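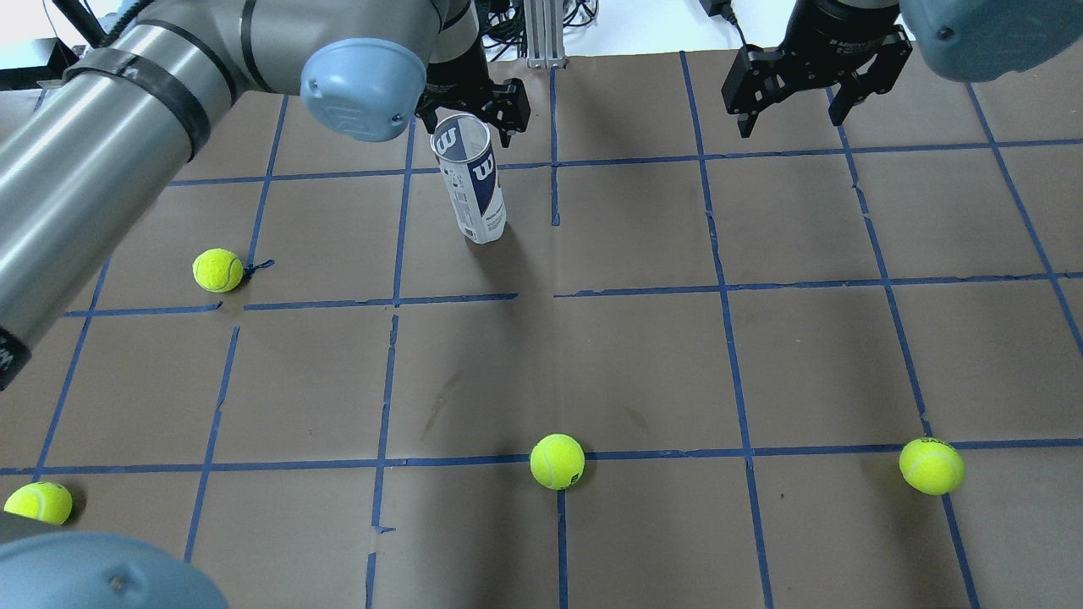
# Évaluer une tâche de rangement sur un poste à deux bras : le cas des balles de tennis

La présente fiche s'adresse aux équipes du laboratoire Serkia et aux établissements partenaires qui souhaitent mesurer l'aptitude d'un système robotisé à une corvée simple : ramasser des balles de tennis dispersées sur une table et les replacer dans leur tube. Elle décrit la préparation du poste, la conduite des essais, la cotation et la rédaction du compte rendu.

La question posée par les demandeurs est presque toujours la même : une machine peut-elle, aujourd'hui, prendre en charge ce rangement sans surveillance ? La méthode proposée ne permet d'y répondre que pour une tâche précise, sur un poste précis. Les résultats ne sauraient être étendus au rangement d'une chambre, d'un vestiaire ou d'un atelier.

## 1. Domaine d'application

La fiche concerne les postes équipés de deux bras et de pinces à mors parallèles. Elle peut être suivie pour un système entièrement autonome comme pour un système téléopéré, à condition que le mode de commande soit indiqué en tête du relevé. Les essais des deux modes ne doivent jamais être additionnés.

Les tâches voisines (remise de stylos dans un pot, rangement de visserie en bac, tri de couverts) relèvent de fiches distinctes. Certaines dispositions y sont communes, notamment celles qui portent sur l'intervention humaine.

## 2. Matériel nécessaire

- Une table stable, dégagée de tout objet étranger à l'essai dans la zone de travail.
- Du papier kraft brun, en quantité suffisante pour couvrir cette zone.
- Du ruban de masquage bleu.
- Quatre balles de tennis en bon état.
- Un tube à balles en plastique transparent, sans couvercle.
- Un chronomètre ou l'horodatage du logiciel de suivi Bunby.
- Le relevé d'essai, sous forme papier ou électronique.

Il convient de vérifier au préalable que le tube peut recevoir toutes les balles prévues. Les contenances varient d'un modèle à l'autre. Lorsque le tube est trop court pour la quatrième balle, l'équipe choisit avant la série entre un tube plus haut et un essai à trois balles, et consigne ce choix.

Le tube transparent est retenu pour deux motifs. Il est courant dans les foyers et les clubs, et il met à l'épreuve la perception du système : une paroi que l'on voit au travers est plus difficile à localiser qu'une paroi opaque. Le remplacement par un récipient opaque est admis à titre de comparaison, dans une série séparée.

## 3. Préparation du plan de travail

1. Étendre le papier kraft et le fixer sur ses bords. Le lisser à la main ; de légers plis sont sans conséquence s'ils ne retiennent pas les balles.
2. Poser les bandes de ruban dans les deux directions, de manière à former des cases. Une pose à la main suffit. La grille sert à noter les positions de départ et n'a pas vocation à servir de règle graduée.
3. Attribuer une lettre à chaque colonne et un numéro à chaque rangée. Ce repérage figure sur le relevé et n'est pas inscrit sur le papier, où il pourrait servir d'indice visuel au système.
4. Placer le tube debout, ouverture vers le haut, dans la case prévue par le plan d'essai.
5. Disposer les balles selon le plan. Deux balles au moins doivent être posées à cheval sur une bande de ruban : la légère surépaisseur peut modifier leur comportement au moment de la prise.
6. Contrôler que les câbles restent hors de la trajectoire des bras, puis ouvrir les pinces et ramener les bras à leur position de départ.

Le papier usé est remplacé entre deux séries, jamais en cours de série. L'équipe de Pruklow a constaté qu'un changement de support au milieu d'une campagne rendait les essais difficilement comparables, la couleur du kraft neuf différant de celle du kraft déjà manipulé.

## 4. Conduite d'un essai

L'opérateur annonce le début de l'essai et déclenche le chronomètre au premier mouvement d'un bras. Il se tient hors de la zone d'évolution, l'arrêt d'urgence à portée de main.

L'essai s'achève dans l'un des cas suivants :

- toutes les balles prévues sont dans le tube et les pinces s'en sont écartées ;
- le tube est renversé et le système ne le redresse pas ;
- une balle quitte la table ;
- le délai fixé avant la série est écoulé ;
- l'opérateur actionne l'arrêt d'urgence.

Aucune aide n'est apportée. Une balle repoussée du doigt vers le centre de la table constitue une intervention, même lorsque le geste paraît anodin, et l'essai est alors coté comme échoué. Cette disposition est celle qui suscite le plus de réserves de la part des nouveaux opérateurs. Elle est maintenue : un usager qui doit rester près de la machine pour lui rendre les objets n'est pas déchargé de la corvée.

Le système peut employer un seul bras ou les deux. Le maintien du tube par une pince pendant que l'autre dépose la balle est autorisé, de même que le déplacement du tube vers les balles. Le relevé mentionne la stratégie observée.

## 5. Cotation

Chaque essai reçoit d'abord une cote globale, réussi ou échoué. Les étapes sont ensuite notées balle par balle :

| Étape | Condition de validation |
|---|---|
| Approche | Les mors encadrent la balle sans la chasser de sa case |
| Prise | La balle quitte le papier et reste tenue |
| Transport | La balle parvient au-dessus de l'ouverture |
| Dépose | La balle descend dans le tube, resté debout |

La cote par étape est indispensable à l'interprétation. Deux systèmes de même taux de réussite peuvent échouer pour des raisons très différentes, et les corrections à envisager ne sont pas les mêmes selon que la balle roule à l'approche ou heurte le bord du tube à la dépose.

Une balle lâchée puis reprise par le système sans aide n'entraîne pas l'échec de l'essai. Le nombre de reprises est toutefois reporté.

## 6. Exemple d'exploitation

La campagne conduite en août sur le poste de Pruklow, sous la responsabilité de Trevor Lockwood, a comporté 152 essais en mode autonome. Parmi ceux-ci, 82 ont été cotés comme réussis.

Ce résultat dépasse la moitié des essais. Il demeure très éloigné de ce qu'un foyer ou un club attendrait d'un appareil laissé seul. L'analyse par étape en précise la portée :

- **Approche et prise.** Les échecs sont restés peu fréquents pour les balles isolées. Ils se sont concentrés sur les balles placées en bordure de zone, là où le bras disposait de peu d'espace.
- **Transport.** Cette étape n'a pas soulevé de difficulté particulière.
- **Dépose.** La majorité des échecs y ont été relevés. La balle touchait le bord du tube et le faisait basculer, ou bien les mors s'ouvraient avant l'alignement complet. La dernière balle, proche de l'ouverture, s'est révélée la plus délicate.

Le compte rendu a donc retenu la formulation suivante : « Tâche accessible sous surveillance, non acquise en autonomie. » Trevor Lockwood a demandé que cette phrase figure en première page, avant tout chiffre, afin que le taux de réussite ne soit pas lu seul.

## 7. Comparaison avec l'exécution manuelle

Une série de référence est réalisée par une personne, sur le même poste et avec les mêmes positions de départ. Elle n'a pas pour objet de mettre en concurrence l'opérateur et la machine. Elle permet de repérer les dispositions anormalement difficiles, par exemple un tube instable sur un pli du papier.

Il est recommandé de comparer également le temps total, remise en place comprise. Un système qui range les balles mais exige une longue préparation de la table déplace le travail plus qu'il ne le supprime. Le temps de préparation est donc reporté sur une ligne distincte – cette ligne est trop souvent laissée vide.

## 8. Adaptation à l'atelier

Le site de Tindall applique la même trame à la mise en tube de pièces rondes. Trois modifications ont été nécessaires :

1. les positions de départ sont relevées sur la ligne, au lieu d'être fixées par un plan ;
2. une pièce tombée n'interrompt pas l'essai si la cadence est tenue ;
3. l'éclairage est celui du poste de production, sans lampe d'appoint.

Les échecs de dépose y sont également suivis séparément. Les taux obtenus à Tindall et à Pruklow ne figurent pas dans un même tableau, les conditions d'arrêt n'étant pas identiques.

## 9. Rédaction du compte rendu

Le compte rendu comprend le mode de commande, le plan des positions, le nombre d'essais conduits, le nombre d'essais réussis, les cotes par étape et la liste des interventions. Les essais interrompus par l'arrêt d'urgence sont conservés dans le total. Seuls peuvent en être retirés les essais affectés par une panne extérieure au système, telle qu'une coupure de courant, avec mention du motif.

Les enregistrements sont déposés dans Bunby avant la clôture de la série. Toute vidéo jointe doit montrer un essai entier, sans montage ni accélération. Lorsqu'un extrait est destiné à la communication externe, il est accompagné du taux de réussite de la série dont il provient et du mode de commande employé.

Les demandes de dérogation sont adressées au responsable du poste avant le premier essai.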